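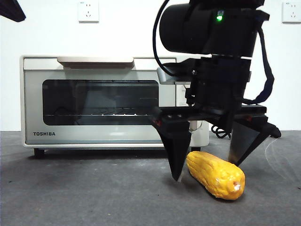

Selon un utilisateur de la notice précédente, l'étape du rinçage arrivait trop tard et il avait dû vider deux fois sa cuve avant de comprendre. L'ordre des opérations a été revu dans la présente édition.

4. Mise en service de l'adoucisseur Kident

4.1 Avant de commencer

L'appareil doit être posé de niveau, le by-pass en position fermée et le bac à sel vide. Prévoir un seau, une clé plate et un tournevis cruciforme.

Attention : ne pas brancher le transformateur avant la fin de l'étape 5.

4.2 Rinçage et remplissage

1. Couper l'arrivée d'eau générale et ouvrir le robinet le plus proche de l'appareil pour faire tomber la pression.
2. Raccorder le flexible d'évacuation à la vanne Ornholm. Le serrer à la main, puis d'un quart de tour à la clé.
3. Rouvrir l'arrivée d'eau. Laisser couler le robinet jusqu'à ce que l'eau soit claire.
4. Placer le by-pass en position intermédiaire et laisser la bouteille de résine se remplir lentement. Un bruit d'air dans l'évacuation est normal.
5. Quand l'évacuation ne rejette plus d'air, ouvrir complètement le by-pass et fermer le robinet.
6. Brancher le transformateur. L'afficheur indique 208, code de première mise sous tension.
7. Appuyer 2 secondes sur la touche Menu pour effacer le code.
8. Verser de l'eau dans le bac jusqu'au repère bas, puis ajouter le sel en pastilles.

Note : le sel fin de cuisine bouche la canne d'aspiration. Utiliser uniquement du sel régénérant.

4.3 Réglage de la dureté

Plonger une bandelette Siltska dans un verre d'eau non traitée, comparer au nuancier et saisir la valeur lue. Le volume entre deux régénérations est réglé en usine sur 1000 litres. Il se modifie dans le menu Installateur (voir 6.2).

Sur les modèles livrés avec la tête Rivadeneira, la touche Menu est remplacée par la molette. Appuyer sur celle-ci pour valider.

Attention : ne pas lancer de régénération manuelle pendant qu'un robinet est ouvert dans le logement.

Notice mise à jour le 18/12/2023.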